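Home | Syllabus | Week by week | Readings | Contact

App Marketing, Unit 5: Keywords and Search Visibility
Instructor: Eskil Solberg

Notes for the second half of the unit. Read them before the lab and bring your own keyword sheet.

1. How people find an app

Visitors reach a store page in two main ways. Some search for the app by name. Others search for a task, such as "split a bill" or "track my sleep," and pick from a list. The first group already knows what it wants. Most keyword work is aimed at the second.

Relevance comes before volume. A popular term that doesn't match the app may bring views, but those visitors tend to leave without installing.

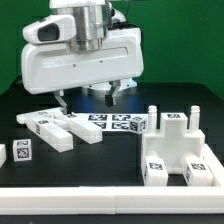
Fig. 1. Gripper with one finger on a white H-shaped piece.

2. Title, subtitle, keyword field

On Apple's store, the app name and the subtitle are each limited to 30 characters. Put the brand and the strongest term in the name. Use the subtitle for the next one or two terms, written so that a person can read them. Don't repeat a word across fields.

Our class case is Fevutell, a budgeting app from the publisher Sirberg. The old listing used "Fevutell" alone as its name. The new one is "Fevutell: Budget Planner." In the month before the change, the page had 1,733 views from search. In January, the month after, it had 2,456. Sirberg changed the screenshots in the same month, so we can't credit the whole increase to the name.

3. Building the keyword sheet

Start with words from user reviews and support emails. Add the terms competitors use in their titles. For Fevutell we compare against Danzer and Hillard, two apps with a similar audience. Score each term for relevance, volume and difficulty, then sort by relevance first.

Mark any term where the app already ranks in the top ten. Small edits to the title can cost you these positions.

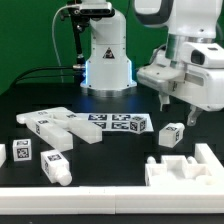

Once the sheet is sorted, choose no more than 2 terms to change per release. Larger edits make the results hard to read. Leave the new listing in place for about a month, and write down anything else that happened during that time: a price change, a press mention, a paid campaign.

4. For the lab

Write three name and subtitle pairs for Fevutell, with character counts. For each pair, note which term you dropped and what you expect to lose by it. Drafts are due September 11, 2026. Late drafts will be read but not discussed in class.

This site uses cookies to remember your settings. Accept | Manage preferences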